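The Yellow Plates

Hacer Baysal had given herself until six to finish the kitchen. Her brother-in-law Orhun was coming at six with the van, and whatever was not in a box by then would go to the thrift store on Claltlow Road or stay for the new people.

She had done the easy cupboards first. The pans went in one box and the lids in another, which she knew was a mistake while she was doing it. The spices she threw out. There was a jar of bay leaves from before the divorce, and she opened it and smelled nothing and threw that out too.

The plates were the last thing. Her mother had bought them at the Karden outlet the year Hacer started school, a set of 8, all yellow. They were heavy and wide and did not fit in the dishwasher unless you took out the top rack. Her mother had washed them by hand for most of her life, and when they came to Hacer she washed them by hand too. You washed one, you dried it with the blue towel, you looked at both sides, and you put it down. That was how it was done.

The phone rang while she was running the water.

"Did you find the lease?" Orhun said.

"It's in the drawer. It's 1090 a month, if that's what you want to know. It was always 1090."

"I meant the new one."

"The new one is in my purse."

"And the plates?"

"What about them?"

"Alper's wife said she would take them. They have the big table now."

Hacer turned the water down. Alper Sönmez was Orhun's business partner, and his wife had eaten off the plates exactly once, at a dinner in November when the heat was off and everyone kept their coats on.

"I haven't decided," she said.

"You're moving into one room and a half. You need two plates."

"I said I haven't decided."

He told her he would be there at six and hung up. She turned the water back on.

The dish soap was nearly gone. She held the bottle upside down until it gave her something and she worked it into the sponge. Most of the marks on the plates did not come off with soap. They were from forks and knives, and from being stacked one on top of the other in the cupboard in Villside, where her parents had lived over the dry cleaner. Her father used to cut his meat as if he was angry with it. Some of the marks would be his.
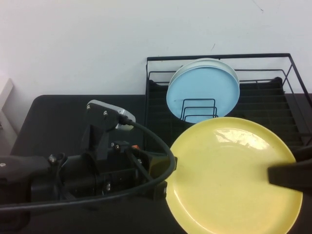

By Yavuz Ateş
Short Fiction, June 2022

She had three washed when Tarık came up from downstairs. Tarık Tuncer had been her neighbor since she moved in. He had brought tape, the wide brown kind, and a stack of newspapers tied with string.

"I thought you'd be out of paper," he said.

"I'm using towels."

"Towels are fine. Paper is better for plates." He looked at the ones on the rack. "Those are big."

"They were my mother's."

He put the newspapers on the counter and stood there a moment with the tape around his wrist like a bracelet. Then he picked up the blue towel and took a plate and began to dry it. He did the back and the front. He held it under the light and looked, and went over one spot again.

"That doesn't come off," Hacer said.

"No," he said. "I see that."

They worked without talking much. She washed and he dried, and when there were enough dry ones she stopped washing and wrapped. She folded the first sheet over from the corner, turned the plate, folded again, and tucked the end under. She had not wrapped a plate in years but her hands knew it. Her mother had taught her before the move from Villside, sitting on the floor with her legs out straight. Stand them on edge in the box, her mother had told her. People lay them flat and then they cry.

"Where is the new place?" Tarık asked.

"On Yin Street. Number 629. It's over a bakery."

"That's good. You'll have bread."

"I'll have mice."

He laughed. He dried the last plate and handed it to her, and she did not wrap it right away. She set it on the counter.

"My brother-in-law wants me to give these to someone," she said.

"Who?"

"A woman with a big table."

Tarık thought about it. "Do you like her?"

"She's all right. She doesn't finish what's on her plate."

He folded the towel in half and hung it over the faucet. He said he had a pot on downstairs and should go and look at it. At the door he told her to keep the tape, and she said she would bring it back, and he said what would he do with it.

After he left she got two boxes and put them side by side on the floor. She wrote the name of Alper's wife on one and KITCHEN on the other. She stood the wrapped plates on edge in the first box until there were four in it. Then she stood three in the second. It took some newspaper to keep them upright.

The last one was still on the counter. She made herself some toast, with the end of the butter, and ate it off the plate standing up at the window. Down on the street a man was trying to get a mattress into a car. He had it halfway in and was talking to it.

At ten to six she heard the van. She washed the plate again, with water only, and dried it on both sides. She wrapped it and put it in with the three. Then she knelt down and took two more out of the other box, and after that the last two, and when Orhun came up the stairs she was taping the lid.

"One box?" he said.

"It's heavy," she said. "Take it from the bottom."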